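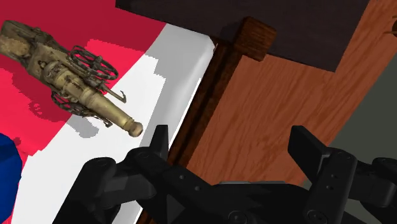

When the packing hall at Flasden gets its two robot arms in August, people will have questions, and judging by the notes on the break room door, they already do. Most of the trial so far has been run in simulation, where the grippers practice on whatever the model library has to offer. The model cannon lying on its side, wheels, hooked lever and all, is a fair stand-in for our souvenir line: nothing on it is flat, and there are plenty of bits to snag.

Will I lose my job?
No. Two packing stations change over and the people on them move to checking and repairs. Same pay grade, better chair.

What will the arms do?
Pick up to 500 pieces a shift and set them in trays. Taping, labels and arguing with couriers stay with us.

Who do I call when one stops?
Godelieve Bosman on days, Ans Hoekstra on nights. Please don't push it. It weighs more than you do.

Can I refuse the training?
You can ask to stay on hand packing. Tell Ans before the August schedule goes up.

Will it be watching me?
The cameras look at the tray. Footage isn't used for reviews, and your supervisor can't open it.

Does it get a name?
The Zollbridge site named theirs and then felt bad reporting it for repairs. Suggestions go to Godelieve, in writing, clean ones only.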